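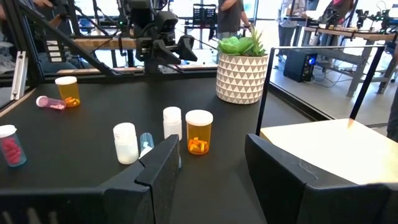 Arnivcombe Tidy Club, members' blog

I have been putting off the pill bottles since August, and I think most of you know why, because I have complained to nearly all of you over coffee. They live on the black table with the succulent, and every time I mean to sort them I end up dusting the plant and going off to find my glasses. Well, this time I had my glasses on already, so I had run out of excuses!

The rule I gave myself (borrowed from Rebecca Villa, who runs our spring sessions and is far stricter than I am) was to get everything out where I could see it before making a single decision. White bottles, amber bottles, the little pink vial that would sooner lie on its side, the pale blue one, and the teal one with the red-pink pills in it. They all have such similar caps, and I had been telling them apart by color for longer than I'd like to admit. Color is fine at noon. At 9 at night, with one lamp on, I wouldn't trust it.

So I sat down with a roll of plain labels and a good pen, and I wrote large. Name of the thing, what it's for, and the month it runs out. Anything I couldn't put a name to went into a bag for the pharmacy, and Mirko Rinaldi very kindly said he would drop it off with his own. I had bought a pack of 100 labels, which was silly, but they were cheap and now the spice jars are getting nervous.

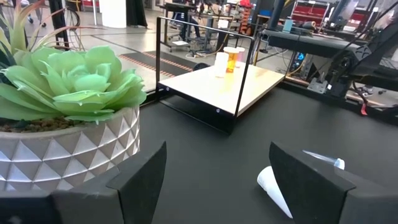

Club Notes, no. 28

My favorite part of the whole corner is the little platform with the pale wooden top and the thin black frame. I love a small shelf on a table. It lifts a few things up so your hand goes to them first, and it keeps them from wandering off among everything else. Up there I want only what gets used daily, and the rest can have the tabletop or, better still, a drawer. I did try lining everything up on it once, and it looked like a choir about to fall off the risers.

The plant stays, of course. I know the strict view is that a medicine corner should hold medicine and no more, but that pot with the raised triangles makes me happy, and I am much more likely to keep a place tidy if I like looking at it. Those spiky leaves do collect dust, so I go over them with a soft paintbrush, which takes no time and is rather soothing.

Next I want to tackle the drawer underneath the phone, where I know for a fact there are three tape measures and a great many rubber bands. If anyone has a spare divider tray, narrow rather than deep, please bring it along to the next meeting and I'll trade you for labels.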